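Gullstead Test Kitchen, Cell 2
Post-fault inspection checklist, dual-arm stirring station
Date of inspection: 6 July 2023
Inspected by: Faizal Yusof
Reviewed by: Magnus Urquhart
Reason for inspection: Protective stop, right arm, during stir cycle 1127. Tool contact force over limit. No injury. No damage to the vessel found at the time.

Ratings: OK / OK with comment / Fail / Not checked

Section A. Isolation and access

A1. Both controllers powered down and tagged before entry. OK
A2. Emergency stop, operator side. OK. Tested three times, both arms dropped out each time.
A3. Emergency stop, wall side. OK with comment. Button works but needs a firm push. The collar is dirty. Clean and retest at the next monthly check.
A4. Gate interlock. OK
A5. Gate sign current. Fail. Sign still gives the old contact number from before the move to the Paterson building. New sign ordered.

Section B. Right arm

B1. Base bolts torqued and marked. OK. Paint marks lined up on all bolts.
B2. Joint play by hand, power off. OK
B3. Joint temperature after 40 minutes of running. OK. Wrist was warmer than the elbow, as in the June check.
B4. Gripper mounting screws. OK with comment. One screw took a quarter turn. This is not enough to explain the fault, but it was thread-locked in June and should not have moved. Mark it and look again in two weeks.
B5. Finger pads. Fail. The inner pad is polished smooth over the lower half. Spatula handle can be rotated in the closed grip with light hand pressure. Pads replaced from stock. See Section E.
B6. Gripper cable, condition of jacket. OK
B7. Gripper cable, slack at full reach. OK with comment. The loop clears the pot handle at the taught stir height but not by much. If the stir path is lowered, the cable has to be rerouted first.

Section C. Left arm

C1. Base bolts torqued and marked. OK
C2. Joint play by hand, power off. OK
C3. Gripper opens and closes through full travel. OK
C4. Gripper cable. OK with comment. Loop hangs low when the arm is parked. No wear yet. Add a clip at the wrist.
C5. Park position matches the program. OK

Section D. Table and vessel

D1. Table cover flat and secured. OK with comment. Cover had crept toward the operator side and was creased. Pulled back and taped at the rear. The creases do not reach the vessel position.
D2. Vessel position against template. Fail. Pot was 7 mm off the template when measured after the stop. It may have been moved by the contact itself, so this can't be counted as the cause on its own.
D3. Vessel handles clear of both arm paths. OK
D4. Liquid level below the fill line. OK
D5. Spill on table or floor. None found.

Section E. Cause and comments

The Clullidex log shows normal force on the right wrist until the last pass of the cycle, then a sharp rise over less than half a second, then the stop. The stop itself worked as designed. The arm held position and the gripper stayed closed.

Most likely sequence: the spatula turned in the worn pads, the blade angle changed, and the blade caught the inside wall of the pot on the return stroke. With new pads fitted and the pot back on the template, the cycle was run again at reduced speed with the left arm open and clear of the vessel.
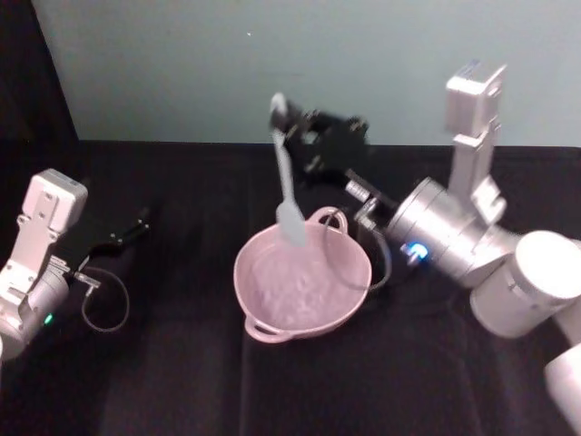 The force limit was left where it was. There was a request to raise it to cut down on nuisance stops, and I don't support that. This was a correct stop — the limit found a worn part before the part let go of the tool.

Pad life is the open point. The Zelitz data sheet gives no replacement interval for wet work. This set had 539 cycles on it since the last change. Until we have more history, inspect the pads at every weekly clean and replace them when any part of the ribbing is gone. Do not roughen worn pads with sandpaper and put them back in service. That was done once before on Cell 1 and the grip force readings were useless afterward.

Section F. Actions

F1. Replace gate sign. Owner: Yusof. Open.
F2. Right gripper pads replaced. Closed.
F3. Add pad check to weekly cleaning sheet. Owner: Urquhart. Open.
F4. Fit locating ring for the vessel in place of the tape template. Owner: Yusof. Open, waiting on drawing.
F5. Cable clip, left wrist. Owner: Yusof. Open.
F6. Recheck marked screw, right gripper mount. Owner: Yusof. Due in two weeks.

Reviewer comment (Urquhart): Agree with cause. Cell may run at reduced speed with an operator present until F4 is closed. Unattended running is not approved. On F4, check that the ring does not foul the handles before it is drilled — the first drawing had them the wrong way around.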